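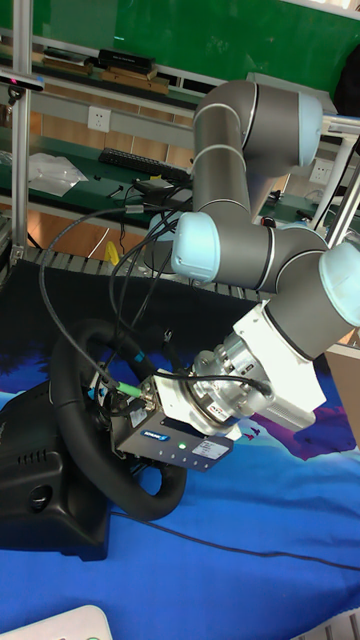 Agata Messina wrote in to say that my extraction funnels were running too hot, and that the low springtail numbers from Trernent Wood were an effect of the method. Her argument is that a strong bulb dries the top of the leaf litter faster than small soft-bodied animals can move down through it. They die in the sample and get thrown out with it.

I think she is right, at least in part. The setup described in January used a 60 watt bulb hung close over each funnel, switched on at full power from the first hour. Most written instructions I have found say to start cool and raise the heat in steps. I had read that and skipped it to save time.

So I ran the comparison. Litter was collected from one spot beside Findoline Brook, under beech, down to the mineral soil. I mixed it gently in a tray and divided it by weight into eight portions. Four went under full heat as before. Four went under the same bulbs on a dimmer, turned up a little each evening. All of them ran for 7 days into 70 percent ethanol.

The total across both sets was 2,477 animals, mites and springtails together, with the larger things (beetle larvae, one pseudoscorpion, a few small millipedes) left out. The slow set gave more springtails in every pair. Mites were close to even, and in one pair the hot funnel was ahead. Armored mites hold water well, so that fits, but four pairs is a small test and I would not lean on it.

Two problems with the design. Mixing the litter breaks up clumps and probably kills some animals before extraction starts. It does so in both sets, so the comparison should stand, but the totals can't be read as density. The second is mesh size. I used the same 2 mm mesh throughout, and debris still fell into the ethanol when I loaded the funnels. Next time I will load them over an empty dish and attach the collecting jar afterward.

Ubaldo Rizzi asked whether flotation would be better. For counting eggs and resting stages, yes, as a funnel only collects what can walk out. For live, mobile animals in loose litter I still prefer the funnel. It takes less handling and the specimens arrive clean enough to sort.

The January table stays up, with a note added that the springtail column should be read as a minimum. The mite column I have left alone. I haven't yet keyed the springtails from the slow set past family, and the globular ones will need slides.

Home Field Notes Methods Archive Contact
Search this blog Go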